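README for the Grerndale upstairs notes

Hi! I'm Hậu Hà, and this folder is my attempt at writing down everything I know about keeping one big upstairs room livable. It started as a list taped inside a cupboard door and then Seo-ah Koo typed up half of it, and I typed up the other half, and the two halves didn't agree about where the extension cords go. So now there's one version and it lives here.

Last edited 4 Jun 2021. If you have an older printout, please recycle it, it still has the old bin labels.

What's in the folder

room-notes.txt is the long one. It goes area by area, starting at the top of the stairs and going clockwise. I wrote most of it sitting on the floor with a laptop, so the typing is a bit rough.

things.csv is the list of stuff. One row per thing, with a name, where it belongs, and a comments column that Seo-ah uses a lot more than I do (she has opinions about the folding chairs). There are 19 categories. I wanted fewer, but "cables" and "cords" turned into two separate categories at some point and by the time I noticed, people were used to it.

tidy-order.txt is the order I do things in at the end of the day. Short file. Read this one first if you're only going to read one.

old/ is old. It has the floor plan from before we moved the shelves. I keep it for the measurements of the back wall.

How the list is laid out

Every row starts with an item number. Numbers begin at 2000 and the last one in use is 2033, so the list is pretty short for a room this size. I started that high because the Papadopoulos downstairs inventory already uses everything lower and I didn't want two different things called 14. If you add something, just take the next number. Please don't reuse a number when something gets thrown out! I did that with a lamp and a dustpan and confused myself for a week.

After the number comes the plain name. Write what you'd call it out loud. "Tall fan" is fine. "Air circulation unit" is what the Isside invoice says and I changed it.

Then the home column, meaning where the thing goes when nobody is using it. Homes are written as area plus spot, so "stairs, left hook" or "window side, bottom shelf". If a thing has no home, leave the column blank and I'll go find it one. Don't write "misc". There used to be a misc box and it took me a whole evening to empty.

The comments column is free text. Some of it is in Korean and some in Vietnamese and I'm leaving it that way, the two of us can read what we need to.

A few things about the floor

It's wood, and it shows everything. Dust, crumbs, the little gray smears you get from dragging furniture. I sweep with the grain, window side first, and I lift the light furniture out of the way – the thin metal legs scratch if you push. We bought felt pads from Irko and they're good, but they pick up hair like you wouldn't believe, so flip things over now and then and pull it off. The spare pads are item 2011.

No wet mop. A barely damp cloth on the spots that need it, then dry it right away with a second cloth. I know it's slower. The boards by the stairs went cloudy two summers ago from a mop bucket and I still look at them every time I come up.

Fans

Once July comes the upstairs gets hot by midmorning, and I run the standing fans more or less all day. Dust them before the season starts. Unplug first, pop off the front of the grille, wipe the blades one at a time, and let everything dry before it goes back together. The clips are the annoying part. I put them in a mug so they don't roll under anything.

Place a fan so it pushes air along the room toward the stairs. Pointed straight at the work tables it just blows paper around, and then you're picking up paper. Cords run along the wall, never across the walkway, and this is the one thing I'll be bossy about.

Cups

Cups travel. I don't know how else to put it. They leave the kitchen counter downstairs and turn up on windowsills, on the floor next to chairs, behind the plant. My system is a tray at the top of the stairs (item 2024), and every trip down takes whatever is on it. Seo-ah's system is that she writes your name on the cup. Both work okay.

What isn't covered

The bathroom and the storage closet aren't in here. The closet belongs to the downstairs list and I've only been in it to get the stepladder. I also haven't written anything about the windows because we're in the middle of changing the shades and I'd only have to redo it.

The tidy-order file assumes two people. One person can do it, it just takes almost twice as long and the table part is awkward by yourself. I'd start with the floor things, get them onto surfaces, and then sweep before dealing with the surfaces. I used to do it the other way around and kept knocking stuff back down onto clean boards.

Fixing mistakes

If something on the list is wrong, change it and put your initials in the comments column. If you're not sure, leave it and send me a note. Spelling fixes don't need initials. Renaming a category does, and please ask Seo-ah before you touch anything under "tools" – she has the paper tags that match, and they have to be rewritten by hand.

You can copy any of this for your own place. A couple of people in Grerndale already have, and one of them sent back a much better way to sort the small hardware, so that's in room-notes.txt now too, under shelves.

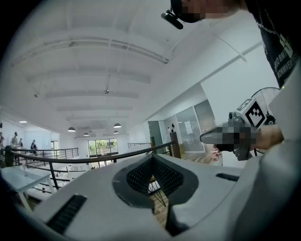

Still to do: merge cables and cords, finish the shelf labels on the window side, and add the second stepladder once I figure out which list it's supposed to be on.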